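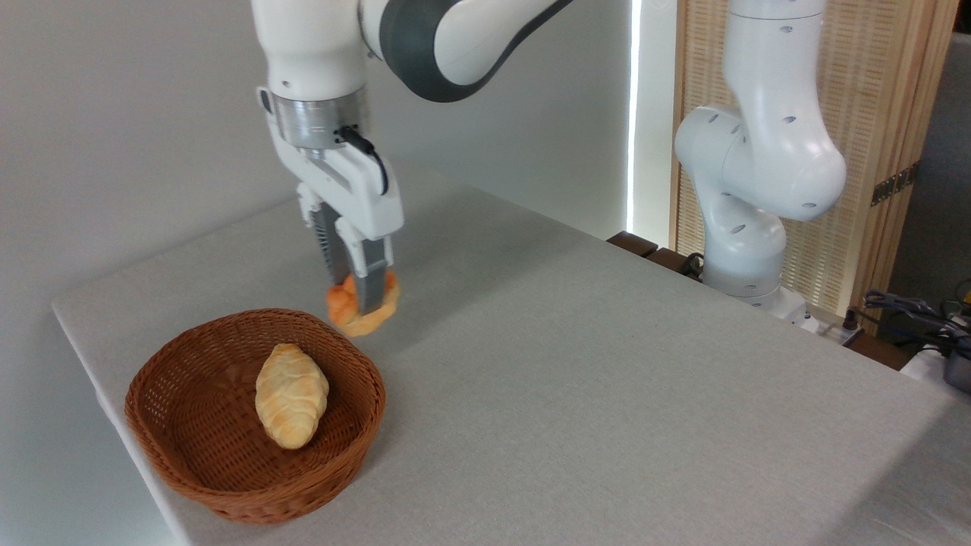 Re: [Hurkolport-bakers] Braided loaves coming apart in the oven

Marius Oprea wrote:
> Third try at the six-strand and it split down one side again.
> Dough looked fine going in, 12 minutes later there was a big
> pale gash along the left. I'm using 500 g bread flour, two eggs,
> the usual. Am I braiding too loose? Also does anyone still
> have the Prindard pans or did those all go?

Hi Marius and everyone,

My guess is you're braiding too tight! I did the same thing for most of last winter, pulling every strand like I was doing a kid's hair before school, and the poor dough had nowhere to go once it hit the heat. Leave it a little slack, especially in the middle, and tuck the ends under at the very last minute.

The other thing is the second rise. You didn't say how long you give it, but if your kitchen is anything like mine (drafty, north side, door that doesn't shut) it probably needs another 30 minutes past what the recipe says. Poke it with a floury finger. If the dent jumps right back, go do something else for a while and come back.

Oh, and rest the strands before you braid. I roll all six out, cover them with a towel, wash up, then roll them again. They stop fighting you after that. Sadia Ansari taught me to make them fatter in the middle and skinny at the tips — mine still look like snakes that ate lunch, but the loaf comes out a nicer shape.

I egg wash twice, once right after braiding and once before it goes in. Bottom third of the oven, and foil on top if it's getting dark too early.

On the pans, I have one of the Prindards left and you're welcome to it. It's the long one with the dent. I could bring it to the August swap, or leave it with Čestmír if you're over that way sooner.

And is anybody splitting a sack of flour this time? I can take 24 pounds but I've got no room for more, the rye is still sitting in my hallway.

Vilgot Holmgren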